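In defense of the tray

I own too many baskets. I counted in January, when we were packing for the move to Histbridge, and got to 9 (and that's just the ones without lids!). I love them, I'll keep buying them, and I still think a basket is the worst place to put anything you need in a hurry.

Stuff goes into a basket and sinks. You dig around for the peeler and your fingers find the utility knife first, which is a rotten way to start dinner. A drawer does the same thing, only darker.

A tray is different. It's flat, it has a little rim, and everything on it sits right there looking at you. My sister-in-law says a tray is just clutter with a border. Fine! I like the border. When it's full I have to put something away, and no basket has ever made me do that.

So the baskets get dish towels and onions now, and the sharp things live out in the open. I'd take one plain plastic tray over another trip down the storage aisle, and I really do like that aisle. 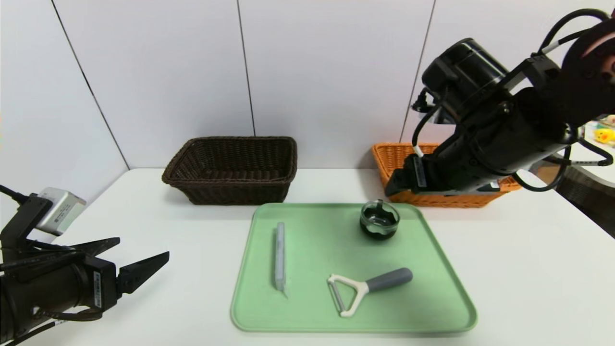
Knife, peeler and little round glass on the mint-green tray, baskets at the back.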